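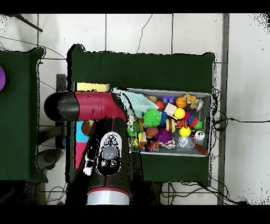
장난감이 가득 담긴 회색 플라스틱 통. 왼쪽 모서리에 연한 민트색 뜨개천이 걸쳐져 있다.

장난감 통

장난감 통(영어: toy bin, toy box)은 장난감을 한데 모아 넣어 두는 용기를 말한다. 장난감 상자, 장난감함이라고도 한다. 가정, 어린이집, 놀이방, 소아과 대기실 등에서 두루 쓰임. 뚜껑이 있는 것과 없는 것이 있고, 칸막이가 있으면 보통 '정리함'으로 따로 부른다. 이 문서는 칸막이 없는 통, 즉 이것저것 섞어 담는 종류를 주로 다룬다.

목차
1 명칭
2 형태와 재질
3 내용물
4 정리 방식
5 위생과 세척
6 안전
7 보급과 제품
8 같이 보기

1 명칭

한국어에서는 '장난감 통'과 '장난감 상자'가 거의 구별 없이 쓰인다. 굳이 나누자면 통은 플라스틱, 상자는 나무나 종이. 다만 지역이나 집안마다 부르는 말이 달라서 '바구니', '다라이', '박스'라고 하는 경우도 흔하다. 보육 현장에서는 '교구함'이라는 말도 쓰지만 교구함은 원래 수업용 교구를 넣는 가구이므로 엄밀히는 다른 물건. 혼용이 심하다.

2 형태와 재질

가장 흔한 것은 위가 트인 직사각형 플라스틱 통. 가볍고 물로 씻을 수 있다. 색은 회색, 흰색, 반투명이 많고 아동용으로 나온 제품은 원색도 많다. 회색은 원래 창고용이나 공구용으로 팔리던 것을 집에서 돌려쓰면서 퍼졌다는 설명이 있으나 출처가 분명치 않음.

플라스틱: 세척이 쉽다. 햇빛을 오래 받으면 색이 바래고 모서리가 갈라지기도 함.
나무: 무겁고 튼튼. 뚜껑이 달린 경우 손끼임에 주의해야 한다.
천: 접어서 보관 가능. 무거운 블록을 넣으면 모양이 무너진다.
종이: 임시용. 습기에 약하다.
등나무, 라탄: 보기에는 좋으나 틈새에 작은 부품이 낀다.

높이는 아이의 팔 길이보다 낮은 것이 편하다. 깊은 통은 많이 들어가는 대신 바닥에 있는 것을 꺼내려면 결국 전부 쏟아야 한다. 얕고 넓은 통은 자리를 차지하지만 속이 잘 보인다. 손잡이는 옆면에 구멍을 낸 형태가 일반적이고 바퀴가 달린 것도 있다.

3 내용물

섞어 담는 통의 내용물은 대체로 공, 블록, 자동차, 봉제인형으로 나뉜다. 어느 것에도 안 들어가는 자잘한 물건도 늘 섞인다.

3.1 공

부피를 가장 많이 차지하는 품목. 맨 위로 올라와 있는 경우가 많은데, 통이 흔들리면 작은 물건은 틈으로 내려가고 큰 공은 위에 남기 때문이다. 종류로는 단색 공, 줄무늬 공, 농구공이나 축구공 무늬를 넣은 소형 공, 겉에 돌기가 난 공이 있다. 사진의 통에도 초록색과 보라색 돌기 공, 노란 공, 농구공 무늬의 주황색 공, 갈색과 노란색 줄무늬 공, 흑백 축구공 모양의 공이 들어 있다.

돌기 공은 촉감 놀이에 쓰인다. 돌기 사이에 머리카락과 먼지가 잘 끼므로 다른 공보다 자주 씻어야 한다.

3.2 블록

나무, 플라스틱, 스펀지 등. 원래 세트로 나오지만 섞어 담는 통에 들어가면 낱개로 흩어진다. 짝이 맞지 않는 블록이 몇 개씩 남는 것은 매우 흔한 일. 직육면체 블록은 빈틈을 메우기 좋아서 통 옆면을 따라 세워 넣으면 자리가 절약된다.

3.3 자동차와 소형 장난감

작고 무거운 편이라 바닥으로 가라앉기 쉽다. 바퀴에 실이나 털이 감기는 일이 많음. 작은 자동차만 따로 모으는 보조 통을 두는 집도 있다.

3.4 봉제인형

먼지와 냄새를 잘 흡수하므로 플라스틱 장난감과 같이 넣지 않는 편이 좋다고들 한다. 실제로는 같이 들어가 있는 경우가 대부분. 젖은 장난감과 닿으면 얼룩이 생긴다.

3.5 기타

뜨개천, 손수건, 막대 달린 물건, 포장 비닐 등 장난감이 아닌 것도 곧잘 섞인다. 뜨개천은 인형 이불로 쓰이거나 통 가장자리에 덮개 삼아 걸쳐 두기도 한다. 투명 비닐은 바로 빼는 것이 원칙(→ 6 안전).

4 정리 방식

4.1 한 통 방식

모든 장난감을 통 하나에 넣는다. 치우는 시간이 짧고 어린아이도 따라 할 수 있음. 단점은 찾기 어렵다는 것. 놀이 교육 강사 레나 크라프치크(Lena Krawczyk)는 강의 자료에서 "담는 법보다 꺼내는 법을 먼저 생각할 것"이라고 적었다.

4.2 분류 방식

종류별로 통을 나누고 겉에 그림이나 글씨를 붙인다. 어린이집에서 선호. 분류가 너무 잘면 아이가 지치고 어른이 대신 하게 된다. 처음에는 공과 공이 아닌 것, 두 가지로만 나누는 방법이 무난하다.

4.3 순환 방식

일부만 꺼내 두고 나머지는 안 보이는 곳에 넣었다가 일정 기간 뒤에 바꾼다. 리세트 참비(Lizeth Chambi)가 운영하는 놀이방에서는 장난감 416점을 여러 통에 나누어 돌려 쓴다고 한다. 9월에 한 번 전체를 점검하고 망가진 것을 골라냄.

4.4 담는 순서

무겁고 각진 것을 바닥에, 공은 그 위에, 천과 인형은 마지막. 막대처럼 긴 것은 대각선으로 눕힌다. 통 높이를 넘게 쌓으면 옮길 때 공부터 굴러 떨어지므로 가장자리보다 손가락 두 마디 정도 낮게 채우는 것이 좋다. 물론 지켜지는 경우는 드믈다.

5 위생과 세척

통 자체도 씻어야 한다. 바닥에 모래, 과자 부스러기, 종잇조각이 쌓인다.

순서: 전부 꺼낸다. 통을 털고 미지근한 물과 중성세제로 닦는다. 뒤집어서 말린다. 플라스틱 장난감은 같은 물로 씻되 건전지가 든 것은 젖은 천으로만 닦는다. 봉제인형은 세탁 표시를 확인하고 따로. 다 마른 뒤에 담는다. 덜 마른 채로 담으면 통 안에서 냄새가 나고 곰팡이가 생길 수 있다.

구멍이 있는 고무 장난감은 속에 물이 고이므로 눌러서 빼고 세워 말릴 것. 나무 블록은 물에 담그지 않는다. 뜨개천은 망에 넣어 빨고 펴서 말린다. 걸어 말리면 늘어남.

6 안전

비닐봉지는 질식 위험이 있으므로 통 안에 두지 않는다. 작은 부품은 세 살 미만 아이가 쓰는 통에서 빼야 한다. 금이 간 플라스틱은 날카로우니 버린다. 막대형 장난감은 끝이 위로 튀어나오지 않게 눕혀 담는다. 뚜껑 달린 무거운 상자는 천천히 닫히는 경첩이 있는 것이 좋고, 아이가 들어갈 만한 크기라면 공기구멍이 꼭 있어야 한다.

통을 탁자 위에 올려 둘 때는 안쪽으로 충분히 밀어 놓는다. 아이가 가장자리를 잡아당기면 통째로 떨어질수 있음.

7 보급과 제품

섞어 담는 플라스틱 통은 생활용품점과 온라인 매장에서 판매된다. 더스틱스(Dustix)의 36리터짜리 뚜껑 없는 통이 보육 시설용으로 알려져 있고, 플릴룸(Plilum)은 겹쳐 쌓는 형태를 낸다. 발린(Balline)은 공 전용 그물통을 판매. 바란(Baran)은 나무 상자를 만들며 빈 상자 무게가 상당해 옮기기 불편하다는 평이 있다.

보제나 야쿠보프스키(Bożena Jakubowski)의 소책자 《통 하나로 치우기》는 초판 700부를 찍었다. 한 통 방식을 옹호하는 내용. 이에 대해 아레티 쿠리스(Areti Kouris)는 서평에서 아이가 둘 이상인 집에는 맞지 않는다고 반박했다. [출처 필요]

8 같이 보기

수납함
블록 (장난감)
봉제인형
촉감 놀이
뜨개질

이 문서는 2019년 10월 27일에 마지막으로 편집되었다.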